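Nerine: The Drowned Orchard (hardback collected edition)

Written by Solange Besnard, drawn by Tadeo Espinoza, colours by Ans Michiels

I've been pestering people to read Nerine since the first issue came through the shop door, so you can imagine what I was like when this big hardback was announced. All 12 issues in one book! No more hunting through back-issue boxes for number seven (if you know, you know).

If you're new to it: Nerine is a lighthouse keeper's daughter on the flooded coast of Brurkdale, and on the night her mother disappears she finds she can hear the drowned. Not in a spooky whispering way, more like sharing a house with a lot of chatty old relatives who all want something doing. One of them wants an apple from an orchard that's been under the sea for 900 years. So off she goes in a leaky boat, with a disgraced knight called Santoso who can't swim, and that's your story.

It does get darker. The Ballden chapters are proper heavy going and I wouldn't hand them to a little one, but from thirteen or so upwards I think they'd be fine, and I know plenty of grown-ups who've cried at the ferry scene (me, twice, once on a bus).
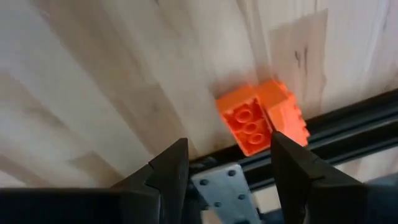
Espinoza's art is the big draw for me. He does water better than anyone working just now, and he's redrawn four pages from the second issue that he was never happy with. I've had the old ones next to the new ones and the harbour fight is so much easier to follow. Ans Michiels has gone back over the colours in the early chapters too, so the greens match all the way through.

At the back you get the short story from the winter special, Besnard's full script for issue one, a sketchbook section and a new introduction by Faustine Aubert, who edited the series. Read that last if you haven't read the comic, she gives away who's in the boat!

Details
Hardback with ribbon marker
600 pages, full colour
First printing, 1,508 copies
Published in November
Suggested age 13+

It's a heavy old thing, so I post it in a double box and it goes tracked. If you'd like Xiomara Strickland's bookplate (she did the variant covers, and yes, they're all in here) pop a note in the comments when you order and I'll tuck one in while they last. One book per customer for now please.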